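Insights > Automation > Interviews
Filed under: Service Robotics, Household Tasks
Last updated: 1 September 2019

Lids, Pots and Patience: An Interview With Renu Saxena

Renu Saxena directs the domestic tasks program at Trarnberg, where her group studies whether a robot arm can be trusted with ordinary kitchen work. She spoke with us at the program's offices on whether machines are ready for chores at home and on the shop floor.

Her short reply is that they are ready for parts of chores. "A chore is a chain of small jobs," she said. "We can do many of the links. The trouble is in holding the chain together from start to finish without a person stepping in."

The program began in April with a list of 172 household actions, drawn up with the appliance maker Tuson. Opening, closing, lifting and placing make up most of the list. Ms. Saxena said that cooking was chosen as the first area of study over laundry, which she considers harder. "Cloth has no fixed shape. A pot is at least the same pot tomorrow."

Glass lids have taken up more of the group's time than any other item. A clear lid gives a camera very little to work with beyond a thin rim, and on a white table even the rim is faint. Polished steel presents the opposite difficulty, with highlights that shift as the arm moves. "People ask about the food," Ms. Saxena said. "A steamed bun is soft, and you must not crush it, but at least you can see it. I would take a bun over a lid on most mornings."

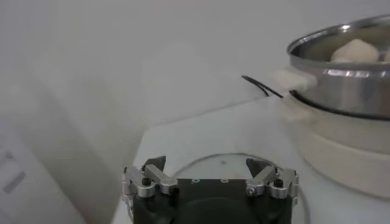

On measuring progress

The group logs every attempt, including those stopped by an operator. In the most recent round of lid handling it recorded 509 attempts, of which 368 were completed without help. Ms. Saxena declined to call the figure good or bad. "In a home, that is a machine you would switch off," she said. "As a place to start, I am content with it."

She was also careful on the subject of speed. A single lid can take the arm up to 2 minutes, and the group has made no effort so far to shorten this.

On the shop floor

Asked whether factories and stores are further along, Ms. Saxena pointed to Datwood, a packing firm that has shared its records with the program. Its machines handle the same cartons all day – "a kindness no kitchen will ever show a robot," in her words. Returns and damaged goods at the firm are still sorted by hand.

Her group will next work with Singhal, a supplier of catering equipment, on moving food from steamers to serving trays. She would not give a date for a product. "I would like to see one meal made, served and cleared," she said. "Then ask me again."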